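Keeping the Fingers Going: a quick word with Dagim Fikre

Dagim Fikre has a screwdriver in one hand when he picks up, and it stays there for most of the call. He looks after the hand-held grippers for Trondport, out of a workshop in Vornemholm, two benches and a sink. I had 15 minutes. He gave me nearly double, talking fast, so apologies if the notes jump about.

First question, what goes wrong. "Pads. Always pads." The blue ones, on the inside of each finger, with the ridges across. They go shiny. Then things slide out and people blame the springs, or the software, or each other. He changes them every 400 hours of use, sooner if someone's been picking up anything gritty.

How does he know when one's had it? "Thumbnail. Drag it down the ridges. If it doesn't catch, bin it." There is a proper gauge for this, it lives in a drawer. He thinks the gauge is fine, he just can't ever find it.

Fitting a new pad is ten minutes if the old glue comes off clean and an hour if it dosen't. Scrape, wipe, wait, wipe again. Then the pad goes on from the tip end backwards so the tip is dead flush. A pad that sits even a hair proud at the tip will still hold a mug all day long. Ask it to lift something thin and you'll see daylight.

I asked which jobs show that up quickest. Small stuff, he said, and stuff that's joined to other stuff.

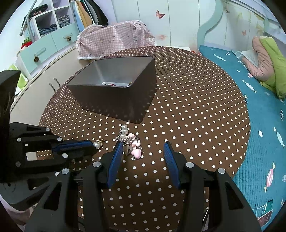 "Jewellery's a pig. Beads want to roll, chain wants to hang down and drag the rest with it. You go for one pearl and you get the lot." So for that kind of work the two pads have to meet square. He closes the fingers on a strip of paper, tugs it, moves it along, tugs again. Same pull all the way or the bolts come loose and he starts over.

The bolts get a bit of a speech. Round heads, silver, easy to get at, and that's the trouble in his view. "Everyone thinks they can just nip them up." They over-tighten, the plate pinches, the finger goes stiff at the top of its travel. He does them in two passes, crosswise, and puts a dab of paint on each head when he's finished. Paint cracked means someone's been in there. He says this without much anger. It was September when he started doing the paint and he has had a lot fewer stiff ones back.

Cloth is the other thing. Bedding, table covers, anything with a nap on it. Fluff gets in behind the pad and down into the pivot, you don't see it, then the finger starts to feel lazy. Soft brush, dry. No oil. He says no oil three times. Oil and fluff make "a sort of felt" and he once had to pick a whole pivot clean with a sewing needle.

Does he log it all? He does, in a paper book, then types it up for Penell, who supply the pads and want to know how long they last. The running count of closing cycles on the oldest tool since its last rebuild was 2,984 on the morning we spoke. Low, he reckons. It's had a quiet spell on the shelf waiting for a finger plate.

Spares are a sore point. Taipe used to cut the plates and turn them round in a few days, now it's weeks. He keeps 40 pads in a biscuit tin and no plates at all, wich he knows is the wrong way round.

Anything he'd change on the design? Long pause, noise of something being put down. "The base. Dark, fiddly, everything's tucked up inside it. You need a head torch to see the connector." He would also like the bolts to be a size up, and for the left and right fingers to be marked, as he has twice put a pair back swapped and spent an afternoon wondering why it pulled to one side.

Last thing, what should a user do at the end of the day, if they only do one thing. Brush it, he said. Then store it with the fingers open, the pads take a set if they're left pressed together overnight.

Then someone came in with a gripper in a carrier bag, by the sound of it, and he had to go.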